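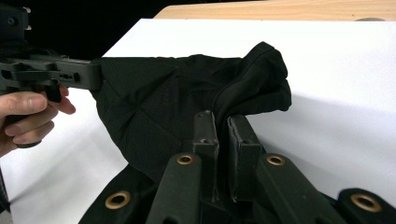

Garment Folding and Sorting Operator (casual, fixed roster)
Unico Linen and Apparel Services
Location: Kumsa building, ground floor, rear entry off the loading dock
Reports to: Yabsira Araya, Textile Handling Lead

Position summary

Unico is seeking operators for the folding and sorting benches in its Kumsa workroom. The position covers the manual handling of clean, dry garments and small flat textiles between arrival in bulk bags and release to the dispatch racks. The work is bench-based, repetitive and measured against a written fold specification. It suits applicants with a laundry, retail stockroom, hotel linen or costume background, although prior paid experience is not a condition of application.

Three positions are open. Appointment is casual with a view to ongoing part-time hours after the first roster period.

The work

Items arrive unsorted and frequently bunched. The operator opens out each item on a white bench, identifies its orientation (front, back, hem, neckline or waistband), removes creasing by hand as far as the fabric allows, and folds to the specification for that class. Classes in current use are upper body, lower body, small flat and irregular.

Dark items are processed as a separate stream. Seams, hems and care labels on black fabric are harder to locate by eye than on light fabric, and operators in this stream are expected to find the edge by touch, following the seam with the fingertips before opening the item. Ribbed and woven-pattern fabrics stretch on the diagonal when pulled from one side only and must be spread from opposing points. Applicants should expect at least half of rostered hours to be in the dark stream.

Duties

Emptying bulk bags onto the intake bench and separating items by class and colour.
Flattening crumpled items, including turning sleeves and legs right side out where required.
Folding to the Nasolell fold sheet, current revision, with finished edges aligned to the bench guides.
Setting aside items with holes, open seams, missing fasteners, staining or pulled threads, and completing a defect tag for each.
Stacking finished items by class to the marked height. Stacks above the mark lean and are refolded.
Returning bulk bags to the cage and wiping down the bench at changeover.
Recording completed batches on the bench sheet, initialled by the operator.
Attending the weekly bench meeting, held during paid time.

The fold specification

The Nasolell sheet is an internal document and is issued at induction. Each class has one permitted fold and one permitted alternative. The alternative is used only where fabric weight or cut prevents the first from holding. Knitwear with a rolled edge is the most common case, and the operator is expected to recognise it without asking.

Operators do not develop their own folds. Suggestions are welcome at the bench meeting and have been adopted on 2 occasions, but a fold is not used on production batches until the sheet has been reissued.

Essential requirements

Ability to stand at a fixed-height bench for up to two hours between breaks. A perching stool is available at every bench and its use is encouraged.
Good sensation and fine control in both hands. Applicants with reduced grip on one side are invited to discuss bench allocation with the lead before applying.
Ability to read and follow a written procedure in English.
Reliable arrival. Benches run as pairs and one absence stops both.
Right to work in Australia.

Desirable

Familiarity with fabric types and basic garment construction.
Experience completing defect or quality records.
Hand sewing to the level of closing a dropped hem.
Tolerance of lint. Masks are supplied on request, but persons with a significant dust sensitivity should consider the environment carefully.

Presentation at the bench

Fingernails are to be short and free of rough edges. Rings other than a plain band, bracelets and watches are removed before shift and stored in the lockers. Hand cream is not to be used within an hour of start, as it marks dark fabric. Closed, flat-soled shoes are required. Unico supplies two work tops to each operator; trousers are the operator's own.

Hours and roster

Day shift starts at 7.30 am and finishes at 1.30 pm, with one paid rest break and one unpaid meal break of 30 minutes. An afternoon shift runs from 2 pm to 6 pm when volume requires. Operators are rostered for a minimum of 3 shifts per week. Sunday shifts are offered first to those who have nominated for them and attract the applicable penalty rate.

The September roster is the first for which new operators will be scheduled. Applicants with leave already booked in that month should say so in the application – it does not count against them.

Induction and assessment

Induction occupies the first two shifts and is paid at the full rate. It comprises site safety, manual handling, garment identification, and supervised folding of each class. At the close of the second shift the operator folds a set of 100 mixed items, of which 80 must meet the sheet on first inspection. Speed is not assessed at this point. Operators who do not reach the mark are given one further supervised shift and a second set.

After induction, batches are sampled by the lead. Sampling results are shown to the operator on the same day and are not posted on the wall.

Facilities

The workroom is lit from overhead, with task lamps at the dark stream benches. There is a lunchroom with microwave and fridge, lockable storage, and undercover bike parking. Car parking in the dock is reserved for delivery vehicles. The Prullik storage area on the upper level is reached by stairs only and is not part of this role.

How to apply

Send a resume of no more than two pages and a short covering note to Yabsira Araya, Textile Handling Lead. The note should state:

preferred shifts, including any interest in Sunday work
earliest start date
any experience with garments or linen, paid or unpaid
any adjustment needed at the bench or at interview

Cover letters generated from a template are not necessary. A few plain sentences are sufficient.

Shortlisted applicants will be invited to a bench interview of 40 minutes, consisting of a conversation and a short folding task. Materials are provided. No preparation is required. Applicants will be notified of the result whether or not they are successful.

Applications from agencies will not be considered.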